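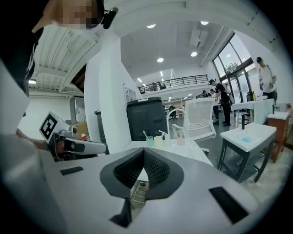 Maricel Bautista thinks the Isetik two-gripper kit is good value only if you already know which jobs you want to record, and she wrote so under my first post on Friday, before the moderators asked me to put it again as a proper question. So I try again, with more detail.

We are a small group and we want to teach a robot arm simple bathroom jobs: take a toothbrush out of a cup, put it back, move a small bottle along a counter, later wipe a sink. We do not own the arm yet. The plan is to record people doing these jobs with hand-held grippers first, and to buy the arm next year.

I have two offers on my desk. The first is the Isetik kit: 2 grippers, the marker plates, a charger and the software for one year. The second is from Prendari, who do not sell you the hardware. They send their own people with the grippers to your room, or you go to theirs, and you receive the finished recordings. Their smallest package is 1,000 recordings and the next one is 2,000. The price per recording is lower in the bigger package, but I am not sure we can use so many of the same job.

My questions are these. Is the kit realistic for people who have never done it? Does anybody know how much of the recorded work is usually thrown away? And is it important that cups and brushes are in different colours, or is this only for looks? Please excuse my English, I have tried to check everything twice.
Posted by tomasz_w

pelican_street
Get the service. We bought a kit (not Isetik, the Layug one) and it sat in a drawer for most of the winter. The grippers are fine, the problem is finding people with free hours. Also the Layug software doesn't like Macs, if that matters to you.

Hanneke R.
I have used the Isetik kit for 9 months, so I can answer the first part with some confidence. It is realistic, but please plan the first two weeks as practice and do not count anything from them. People hold the gripper too tightly in the beginning and they turn the wrist as they would turn their own hand. A toothbrush is a difficult first object, in my opinion. It is thin, it leans against the side of the cup, and the pads must close on it at a good angle. Begin with the cups and the bottle, and take the brushes when everybody is comfortable.

About the marker plates: they must be mounted firmly and stay clean. We wiped ours with a household spray and the print became grey at one corner. After this the software lost the gripper quite often, and it took me several days to understand the reason. Isetik sent new plates, but I had to pay the postage.

How much is thrown away depends on how strict you are. We threw away over a quarter in the first month and much less now. Ask Prendari to write in the contract who decides if a recording is good. When I asked them for a price last September, the sales person could not tell me if rejected recordings are replaced or only credited. Perhaps it is clearer today.

Colours are useful. If every cup is pink, you should not be surprised when the arm later has trouble with a blue one. Change the order on the counter also, and do some recordings with other people walking in the background, if your real room will have people in it. Our first set was made in a very tidy corner and we had to repeat a large part.

One thing which is missing in your post is the arm. Check that the fingers on it can be the same as the fingers on the hand-held gripper. Isetik sells an adapter, but not for all arms, and the list on their site is older than the list they send you by email.

pisard_user_44
Is there a reason you don't look at Pisard? They rent by the week. I only had it for one week so can't say much about the quality, the pads were a bit worn on one side.

tomasz_w
Thank you to all. Hanneke, I have written to Isetik for the adapter list and to Prendari with your question about rejected recordings. I did not know that Pisard rents by the week, and I will ask them if the software is included or comes separately. If the answer is good we will rent first and practise with the cups.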